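Speaker notes: Small boxes, happy fridge (talk for the August open evening, 21 minutes)

Open with the lunch question. Ask who has a cupboard full of lids and no boxes to match. Wait for hands! Then tell them about the Remar kitchen, where we sorted 155 containers in one afternoon and had a great time doing it. Go to the first slide.

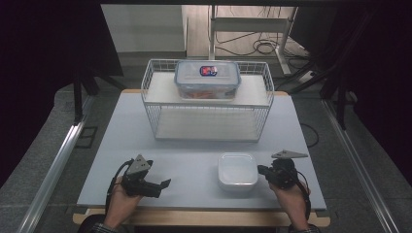

Clegg Home Kitchen Club | Food Storage Group

Talk about height first, I love this part. An upside-down wire basket makes a little shelf, and the snap-lock box sits up on top of it with the small white bowl down on the table in front. Shelf space for the price of a basket you already own! Mention that our club budget for the whole Remar shelf was 50 dollars.

Pause for questions on baskets (there are always some).
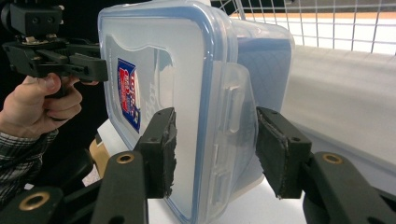 Lids are where most boxes give up, so slow down and enjoy this bit. Tell them to wash the seal on its own and let it dry before it goes back. The thin blue line running right around the edge of this lid is the seal I mean, and the latch flap beside it has little slots and ridges where crumbs love to hide – an old soft toothbrush is perfect for those.

Pass the sample lids along the rows. Remind everyone that the Celtavow swap table opens at the break, and sign-up sheets for the Cevier session are by the door.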